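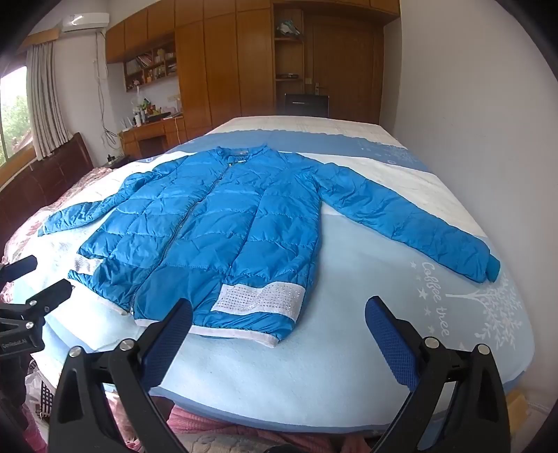 Tuesday, April 9, 2024
Folding notes, winter jackets, bedroom

Carrying on with the jackets. Anitha Rao wants the folding sheet for padded coats finished before the Dullow storage bags are handed out, so I worked on the blue puffer again, on the big bed with the blue and white sheet.

Method as it stands:

Lay the jacket face up, zipper closed, collar toward the far side. Smooth from the zipper outward. Sleeves straight out first, then in across the chest, one over the other, cuffs kept inside the side seams. Fold in the sides, then bring the hem up in two turns. Press with flat hands for a count of 4 between turns.

The studded panels at the lower front are the awkward part. If the hem goes up first with the panels facing in, the studs rub on the quilting. I put a cotton pillowcase over them before the first turn and will write that into the sheet. Meenakshi Fernandes thinks tissue would do and takes up less room. Try both.

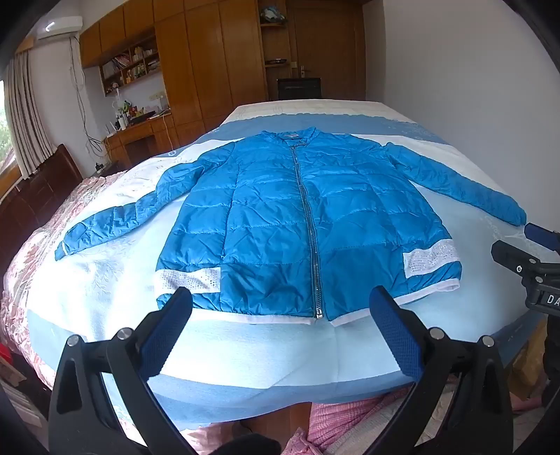 Blue puffer laid out flat, sleeves out.

Target for the folded bundle is 90 grams of air-tight bag per jacket at most, which means the small Dullow and not the Florkside. The Florkside bags weigh 175 and the valve is stiff. My scale put the jacket itself at 603 grams. I have not checked the scale against another one.

The glossy cloth slides. On the bare mattress cover last week the stack kept opening at the second turn, and the sheet grips it a little better. Keep the sheet pulled tight, or the creases in it push the sleeves out of line. Blanket stays over at the left side, out of the way.

Creases: horizontal stitching is a good guide for the hem turns. Fold on a stitch line and the bundle lies flatter. The sleeves don't line up with anything, so go by eye.

Still to do:
Repeat with tissue over the studs.
Ask Anitha if the Clitau hanging covers are still an option for anything with trim.
Send Meenakshi the wording for the hem step.
Look at the pillowcase for snags.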